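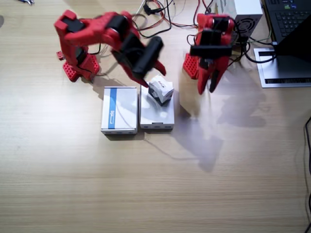
**Burville, December**

## 4. Preparing the desk surface

This section covers the wood-grain work surface of the Fogh desk. Read it through before placing boxes or parts on the top.

1. Clear all small cartons and tools from the center of the desk. Cartons may be stacked on the floor.
2. Wipe the top with a damp cloth, following the grain from left to right. Do not scrub across it.
3. Dry with a second cloth. Wait 9 minutes before putting anything back.
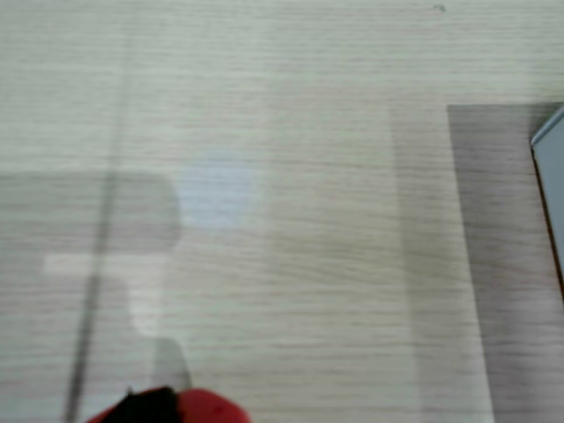

4. Check for leftover streaks from a low angle. Soft shadows can hide them, so move the lamp once and check again.
5. Set flat boxes side by side, long edges parallel. Leave a small gap for lifting.

**Note:** Lamp output should not exceed 2000 lumens. Brighter light washes out the grain and makes streaks hard to find.

**Caution:** Do not use Zoltska polish on this surface. It leaves a film that lets light boxes slide.

6. Repeat steps 2 and 3 after every 36 hours of use. Record the date on form 233 and return the form to Xiaoyan Fang.

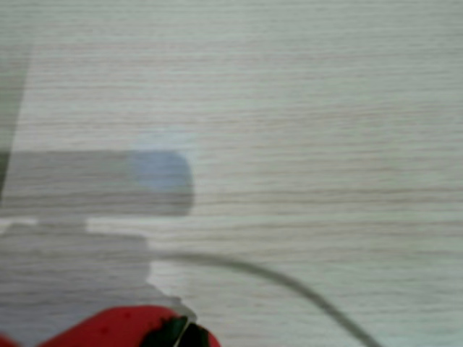 *Fig. 4-3. Work surface, grain running horizontally.*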